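Zulline Student Support and Complaints Project
Second progress report to the Jeduvitz Fund
Prepared by Stijn Stevens, project lead
2025-05-11

Period covered

This report covers the second half of the grant, from October to the end of the teaching term. The first report dealt with setting up the office and hiring.

Complaints handled

The office opened 129 files in the period. Of these, 93 have been closed and the rest are still with us or with a faculty. Housing and residence conditions remain the largest group, followed by disputed marks and fee penalties. Lighting on the path between Hong Residence and the library came up often enough that we now treat it as one standing file and add new names to it.

The average file took longer to close than we had planned. Most of the delay is at the faculty stage. Two faculties still ask for a signed paper form, and students on placement can't easily get one to us. We have asked the registrar to accept the online form everywhere and are waiting on a reply.

Residence meetings

We held open meetings at Hong and at Heteo House. Attendance at Hong was good. Heteo was poor the first time, as the notice went out during exams, and better at the second meeting with 59 students signed in. Residents asked for a later gate time, a working after-hours phone number and a written answer when a request is refused. The phone number has been in service since the second meeting. The gate time is a matter for the university council and hasn't been listed yet.

Staffing

We are funded for 3 caseworkers and had a vacancy for part of the term. It has now been filled. The new caseworker comes from the student union's advice desk and has taken over the fee files. Training in handling harassment complaints was put off and will be done before classes resume.

Budget

Spending is under budget on salaries because of the vacancy and slightly over on printing and translation. We ask the Fund's approval to move the unspent salary money to translation. No other changes are requested.
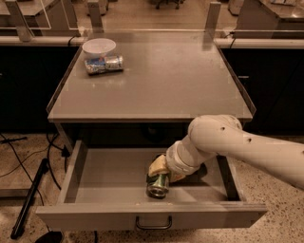
If the transfer is approved, the complaints guide will be printed in two more languages in time for orientation. The final report will include the student survey results and the audited accounts.

Contact the Zulline project office | © Zulline 2025 | Back to top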